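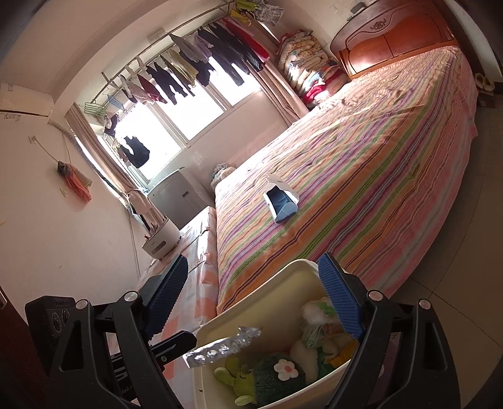 Pad wear first, then pivots, then trigger. Same order as the sheet, same order on the bench. Most of what goes wrong with the Vutik hand unit goes wrong at the pads and we keep blaming the camera. Point at the slide – ribbed blue faces either side of the gap, white basket between them, fuzzy green toy, crinkly clear bag near the rim. Fuzz and thin plastic are a decent test of a pad. Ribs full of lint and the bag slides. Ribs clean and it mostly doesn't. Say that, then move on, don't get stuck on the toys.

Home Talks Slides Bench notes Contact
Workshop > Hand tools > Grippers > Upkeep
Filed under: Looking after your kit

WHO I AM – keep it short. Yuzuki Yokoyama, bench side, Borkham. I fix them, I don't use them much. Nanami Tsuji does the home visits and shouts when they come back sticky. She's at the back, will take the questions about carrying.

WHAT WE'RE COVERING
One tool. Unit 17. Not the fleet. Everything tonight is off that unit's log so if yours is different, come and tell me after.

PADS
Take them off. Don't clean them on the finger, you push the muck down into the screw holes.
Soft toothbrush, warm water, drop of washing up liquid. Brush ALONG the ribs.
No alcohol. We did alcohol for most of the spring and the faces went shiny. Shiny = no grip.
Dry overnight. Not on the radiator (ask Nanami).
Swap as a pair. Always. One new pad facing one old pad and things twist as you close. Looks like a bent finger, isn't.
Log the swap. Unit 17 has had 91 closes-on-test since the last pair, still fine.

Pass the worn pair round HERE. Get them back before the break!!

PIVOTS
Silver caps on the black arms, look at the slide again if people are lost, left arm and right arm. Every cap is a joint and every joint collects hair.
Wiggle test – hold the frame, pinch one fingertip, rock it. Any click you can feel, find which cap. Work from the tip back towards the handle.
Hair out with tweezers before you loosen anything. If you undo the cap first the hair winds in behind the washer and you're there all afternoon.
Dry lube only. A dab. Oil picks up fluff from bedding, towels, soft toys, then it's felt.
Don't overtighten. Finger should fall open under its own weight with the spring off. If it hangs there, back off a touch.
Both arms the same feel. Close your eyes and do left then right. I mean it, easier to tell.

(If running late skip to TRIGGER. The Pruvost washer story can go.)

Pruvost washers – we got a bag of the thin ones by mistake, fitted them, all felt lovely for a week, then slop everywhere. Check the packet. Thick ones have the notch.

TRIGGER
Black lever. Feels gritty = dirt at the hinge, nearly always. Feels soft = spring.
Blow it out first. Hand bulb, not the compressor, compressor sends it into the housing.
Then pull slowly and watch the pads, not the lever. They should start moving together. If one leads, go back to pivots, you missed something.
Full squeeze, pads meet flat. Slip a strip of paper in, tug at the top, tug at the bottom. Same drag both ends or the pad isn't seated.

LENS AND VIEW
Wipe lens last becuase you will have put a thumb on it during all the above.
Then one still in a real room. Not the bench! Bench light is too kind.
What I look for on a still – can I see both pads, can I see the gap, is the window killing everything. On this one the panes are mostly white but I can still read the stripes on the bedsheet and pick out the foil on the pill pack down by the lever. Good enough for me.
Shiny packets are handy for checking glare by the way. Thin and flat too, so useful practice for a pick once the pads are back on.
If you can't see the pad ribs in the still, clean again before fiddling with settings.

PACKING
Ledadum case, fingers half open. Closed flat for weeks puts a set in the pads.
Tag on the handle, date and initials. No tag = not checked, doesn't go out.
Battery in its own pocket at 80 percent. Not full.

HOW LONG
With practice, one cup of tea. First go, leave the whole morning. Nanami's best is quicker than mine and she will tell you so.

LIVE BIT – 2 goes, no more
Go one: deliberately linty pads, plastic bag, let them see whatever happens.
Go two: clean pair, same bag.
If the clean pair drops it too, laugh and do the paper strip test, theres always something in it.
Camera off the stand BEFORE I start, last time it went in the sink.

QUESTIONS I'LL GET
Can we print pads? Tried in June. Ribs too hard, skidded on everything.
Can we use kitchen spray? No.
Why not just replace the whole finger? Cost, and the pivots are usually fine once cleaned.
Is the click dangerous? No but it makes your picks drift and you'll start squeezing harder to make up for it, sore hand by lunch.

Spare screws are in the blue tub. Sheet for the log by the door, please write legibly. Collect the worn pads.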